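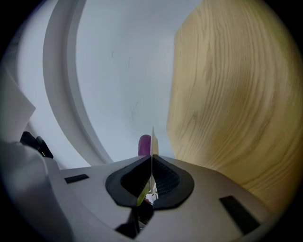

Figure 2. Card held upright between the finger pads.

Section 4. Setting Up a Team Roster in Clonier

This section explains how to create the roster for a football team before its first preseason game. The steps apply to league administrators and to coaches with editing rights.

Before you begin

Have the list of registered players ready. The Midonitz league allows 80 players on a preseason roster. Clonier will not publish a roster that exceeds the limit set by your league.

4.1 Creating the roster

1. Sign in and select Teams from the main menu.
2. Choose the team, then select New Roster.
3. Enter the season and select Preseason as the roster type.
4. Select Add Players. Players may be entered one at a time or imported from a file.
5. Assign each player a position and a jersey number.
6. Select Save Draft.

Note: Weight is entered in pounds, as a whole number (for example, 195). Leave the field blank if no official weigh-in has been recorded.

4.2 Setting the depth chart

1. Open the saved draft and select Depth Chart.
2. Drag each player to the correct line. The starter occupies the first line of each position.
3. For quarterbacks, enter the planned order of appearance in the Rotation field.
4. Select Check. Any player listed at more than two positions is marked in yellow.
5. Correct the entries as needed and select Publish.

Caution: Publishing replaces the previous depth chart. Export a copy first if the earlier version must be kept.

Note: Injured players remain on the roster until their status is changed to Reserve. See Section 6, Player Status.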